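Choosing a wreath before December

Tue 17 November
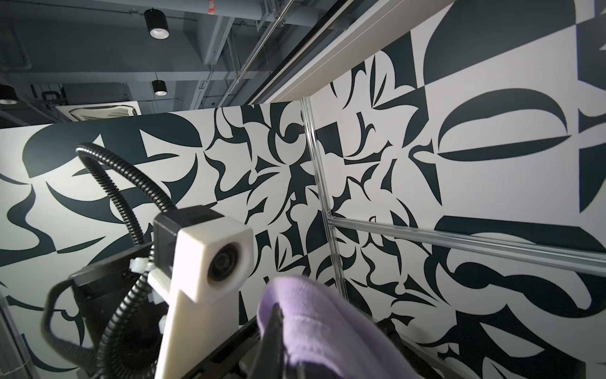 Black and white shapes on the walls, with the ceiling above them.

Every year I promise myself to buy the wreath early, and every year I go in the last week and take what is left. This time I have already ordered. I chose the small farm shop at Dreltis, where they make them from fir and a little juniper.

Last year I bought one from Wekadeck. It was beautiful, but it was 55 centimeters wide and my door is narrow, so the neighbors touched it each time they passed. Please measure your door first! I also paid 89 for it, and by the new year the needles were all over my mat.

The woman in the shop told me to keep the wreath outside in the cold until I need it, and to spray it with water every second day. I did not know this. In my country we put the wreath flat on the table with four candles, and when it became dry we only complained.

I will collect mine on the first Saturday of December. The ribbon I will make myself, dark red I think, if I can find the good scissors.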